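Hours and grading after kitting automation, what should I ask for?
Posted in Work and Employment

Skallov_bench
I work in a small kitting shop. We sort little wooden parts into divided trays, and until May it was all done by hand by 5 of us. Management now want a robot hand to fill the trays while one person sits at the desk with a laptop, checks the count and passes over any part it needs. The system is called Cekent.

My work has changed a lot already. I used to fill trays all shift. Now I sit opposite the thing, hold parts ready and type in what went wrong. 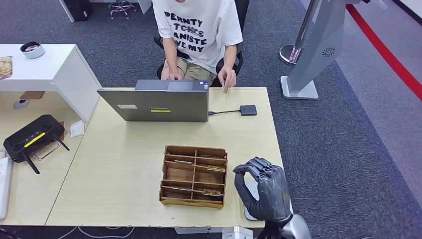 My contract still says "packer", on packer's pay, and the target has gone up to 41 trays a shift. We have been told there will be no redundancies but nothing is in writing. Has anyone been through this, and what did you ask for?

Yousafzai
We had the same at Cukby, with 4 of us on the line. Get the job description rewritten first. If you are logging faults and deciding when to stop the machine, that is operator work and it was one grade up at our place. Keep a note of every task you do that isn't in the old description, with the time of day. I kept mine for 3 weeks and it settled the argument.

On the target, ask who set it and whether stoppages are taken off. Ours weren't at first, so people were skipping breaks to make up for the machine. Ask for the redundancy promise by email. Also ask for a proper break from the screen. My neck was worse than it ever was when I was packing.

tray_lad
same here, they said no job losses and then just didn't replace anyone who left. join a union if you haven't

Skallov_bench
Thanks both. I have started the list and will ask about stoppages at the next meeting.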